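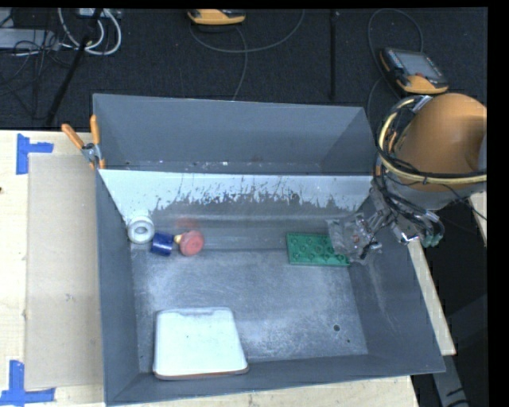
Bin 2 with the green board against the divider, arm in from the right.

From: Wanda Haverford
To: bin-picking discussion list
Date: 21/06/2026
Subject: Re: [binpick] does scoring against the wall really help?

Hello all,

Sorry to be slow with this one. I wanted to go back through the logs before I answered, and then of course I found a labeling mistake in the logs and had to fix that first (my own mistake, from back in September, so I can't even grumble at anyone). Anyway, I have proper numbers now!

On Friday Pearce wrote:

> I like the idea, but I'm not convinced the wall term is doing
> anything. If you just picked the top grasp from the plain network
> and tried again after each miss, wouldn't you end up in the same
> place? Also, what do you count as a success? The Trorncombe people
> count anything that leaves the floor of the bin, and I think that
> makes everybody look better than they are.

Both fair questions, and I'll take the second one first since it's quicker. We count a pick only if the item gets over the rim and is let go where it should be. Anything that lifts and drops back is a miss, even if it was a lovely lift and we were all cheering for it.

As for the wall term, we ran 1000 attempts in all, every one of them on a layout with at least one item touching a wall or the divider. The plain network, with retries turned off, got 460. With the wall term added, on the same layouts put back by hand as closely as we could manage, it got 784. I was hoping for a bump and I didn't expect one that size, so I made Bonham rerun the scoring script on a different machine, and it came out the same.

With retries the gap does shrink, Pearce, so you're partly right. We allowed up to 9 tries per item. The trouble is that the plain network likes to come back with nearly the same grasp over and over, and a flat thing lying against the side doesn't get any easier the fourth time you press on it. The wall term spreads the candidates out and prefers the ones where the fingers come down along the slope, which gives them a bit of room.

The green board in the picture is a good case. It sits right at the foot of the divider, and the plain network kept wanting to close across the middle of it. Ours goes for the end. The white tray-shaped piece over by the near wall is the one I still lose sleep over, and I would not call that solved at all. Small round things like the white roll are mostly fine either way, so if your set is all small round things you may see no difference and wonder what I'm so excited about.

One caution for anyone trying this at home: our bin is badly scuffed, the divider too, and the depth readings get patchy on the worn parts. I tried training on clean bins only and it did worse on this one. I'd suggest mixing in your ugliest bin early on. We have not tried it on the Plarkudent bins with straight sides, and I'd be very glad to hear from someone who has them.

I'll put the layouts up in the list's shared folder once I've cleaned up the file names, which are a disgrace. If you need them sooner, write to me off list and I'll send them as they are.

Warm wishes to everyone, and thanks, Pearce, for making me check,

Wanda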